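Can a machine do the washing-up yet? (or anything else in the house)
General discussion > Automation at home and at work
Page 1 of 1

torque_wrench_tam
Asking because my brother-in-law insists we are 2 years from a machine that clears the table, and I run a packing bench where we can't get one to put a lid on a tub if the tub is slightly oval. Which jobs do people here think are solved? By solved I mean you can leave the room.

benchvice
Floors. Lawns if they are flat. That is the full list for the house.
On the shop floor it depends on presentation. If the part arrives in the same place and the same way up every time, it was solved decades ago. If it arrives in a bin, budget for somebody standing next to it.

Coltero_user
Disagree with the last bit. We have a Coltero cell at Cosham doing bin picking on cast brackets and it runs through the night shift unattended. Misses are dropped back in the bin and tried again. Cycle time is poor but there is no wage attached to it.

benchvice
Brackets are rigid, matt and all identical. Try it with anything shiny or bagged. What is your miss rate?

Coltero_user
2 in 100 on first pick. Second attempt usually gets it.

torque_wrench_tam
That would be fine for brackets. It would not be fine for plates. A dropped bracket costs you a few seconds and a dropped plate costs you the plate and a sweep of the floor.

limescale
The dishwasher is already the machine that does the washing-up. The part left over is loading, unloading and putting away. I think people underrate how far along that is. Staterero had a demo on their stand in December that unloaded cutlery into a divided drawer, mixed sizes, no jig. It was slow.

greaseproof
I saw that demo. Same drawer, same cutlery, same lighting each run. I asked if they could swap in a ladle and was told it was outside the demo.

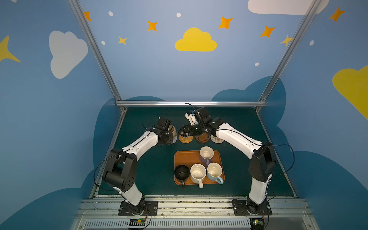

limescale
Crockery handling is a better test than cutlery, and I would start there if I were specifying a trial. The object is hollow, the wall is thin, and the useful grasp depends on which way round it is. Parallel jaws can pinch a rim from above if the mug is upright, and that is most of what gets shown. Handles are harder. With four mugs on one orange tray, two have the handle out over or towards the front, one has it towards the lower right, and the white one at the back has a lavender handle that points down into the middle of the tray, so a handle grasp needs a different approach angle for nearly every mug. Then you have the placing. A coaster is a small target and a rattan one has a textured surface, so set-down height can't be assumed. I would score grasp and placement separately.

benchvice
Agree on scoring them separately. Also log every time a person reaches in. Suppliers leave that out.

greaseproof
Two arms help at all? I can see the case for jars, one to hold and one to turn. For mugs I'd have thought the second arm is mostly something to collide with.

limescale
Some use. You can pass the mug across if the first grasp is wrong for the placement, though a handover is one more chance to drop it. For straight tray to coaster moves I would run one arm and park the other.

Coltero_user
Empty mugs are the easy case as well. Half an inch of cold tea changes the job, as you now have to keep it level.

torque_wrench_tam
What number would you accept before leaving the room?

limescale
One breakage in 1000 moves, and it has to stop when it isn't sure.

benchvice
I break more than that myself. I'd take worse if it put things back in the right cupboard.

greaseproof
I wouldn't. Greenberg quoted us for a tote-handling arm on the same argument, "no worse than a person", and a person notices when they've dropped something. The arm carried on placing nothing for most of a shift.

Coltero_user
That's a missing grip sensor. Cheap fix.

greaseproof
It was extra on the quote.

torque_wrench_tam
Thanks all. I'll tell him floors and brackets. Still after suggestions for the oval tub if anyone has one, polypropylene, snap lid, filled warm.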